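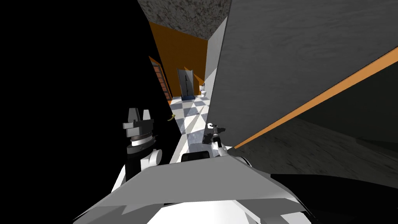 Minutes — open day demo, Tilness group, November 7, 2020

Present: Sânziana Stoica, Emanuel Pascu, Jocelyn Dufour, and me (Viorica Anghel) on notes. Viorica Dumitrescu sent apologies, so for once there's only one Viorica in here!

1. Demo run-through
Emanuel drove the simulated apartment on the big screen and we all talked over him, sorry Emanuel. He had the two-armed robot facing down the corridor toward the bathroom, the one with the orange walls and the checkered floor. Jocelyn loved the view from up on the robot and wants visitors to start there — I agree, you get both arms and the shower at the far end in one go. Sânziana found it a bit tilted and would like a plain overhead map next to it. We went back and forth on this for ages and settled on trying both.

2. The dark side of the corridor
I asked if the big black area on the left could be lit. Emanuel thinks so but won't promise it. He'll look at it before the open day.

3. Visitors
We have 182 sign-ups and the room holds 30, so it's going to be slots. Jocelyn will do the list. Sânziana is printing 500 flyers and Mocanu is lending us the second screen (thank you!!).

4. Money
The quote for chairs came in at 399, which we all thought was steep. I'll call Flernevport and ask what they'd charge.

5. Anything else
Emanuel wants a cookie table. Agreed right away.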